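Deleck Diesel Fuel Filter and Water Separator Kit for Work Vans

Part no. 1063
Sold by Narudbridge Van Parts, Cowie

Read this before you order. We sell a lot of these kits, and a fair share of them go to people who didn't need one. A van that cranks for a long time and then starts may have a clogged fuel filter. It may also have a tired battery, a bad glow plug, an air leak at a fuel line, or a dozen other things a new filter won't touch. If you're guessing, get the codes read first. Most shops will do it for less than the kit costs.

What's in the kit

Filter housing with drain valve
Filter element
Water-in-fuel sensor with seal
Two spring hose clamps
Mounting bracket and hardware

The clamps are the ones Deleck supplies and they're fine. We used to sell an upgraded set alongside the kit. We stopped, as we couldn't find a customer who was better off for buying them.

About the mileage claim

The carton says "extended life." We asked Deleck extended compared to what and got a brochure back. Go by the interval in your owner's manual. If your van idles half the day or buys fuel from a farm tank, go shorter. Kelechi Aliyu, who runs our service counter, cuts open the old elements from our own delivery vans, and the two on the long highway route always look cleaner than the one that sits outside job sites with the heater on. He wouldn't run any of them past the book number, whatever is printed on the box.

The "better fuel economy" line on the same carton we also can't back up. Swapping a filter that's badly plugged may get you back what you lost. Swapping one that's halfway through its life will get you nothing you could measure at the pump.
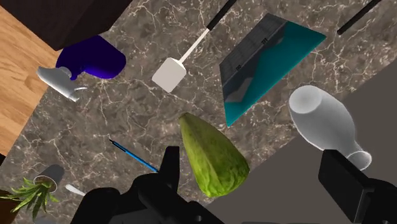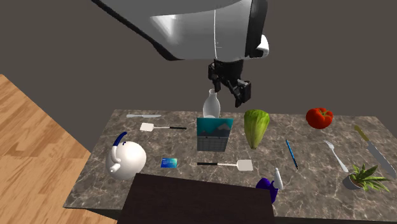

Fit

The kit fits the Novska 438 van with the four-cylinder diesel, both wheelbases. It does not fit the six-cylinder. The housing looks nearly the same and the bracket will even bolt up, but the outlet sits at a different angle and the hose kinks when you tighten it down. We take several of these back every winter for that reason. Check the engine code on the label under the hood, not the badge on the back door. Used vans get new doors.

If your van was converted into a camper or an ambulance, look for a diesel heater tapped into the fuel line near the filter. That tee isn't included here and you'll need to reuse yours.

Installation

Allow 48 minutes if you've done it before. Deleck says 15, and we'd like to meet whoever timed that. The rear bracket bolt is behind the coolant hose and takes patience.

Let the engine cool. Catch the old fuel in a pan and keep it off the belt. Move the sensor plug over by the tab and don't pull on the wires. Turn the key on and off a few times to prime the system before you crank. If it won't catch, stop and prime again, as long cranking is hard on the starter and harder on the pump.

Skip the fuel additive that gets pushed with every filter job. We carry one and it sells well, and we haven't seen it fix anything.

Customer notes

"Fit my 438 fine. Did not fix my rough idle, which was an injector. Would have been nice to know that first." Mulugeta Derese

"Good part, drain valve is stiff. Instructions are one sheet and the drawing is of some other van." Wubit Kassa

"Third one I've bought. The sensor on the second one threw a light after a month and they swapped it without a fight." Adanech Tamiru

Warranty and returns

One year against defects, on the housing and sensor. The filter element is a wear item and isn't covered. Unused kits can come back in the original carton within the return window on your receipt. Once fuel has been through it we can't put it back on the shelf, so lay it next to the old one before you open any lines.

Questions about fit go to Kohei Matsuda at the parts counter. Have the engine code ready.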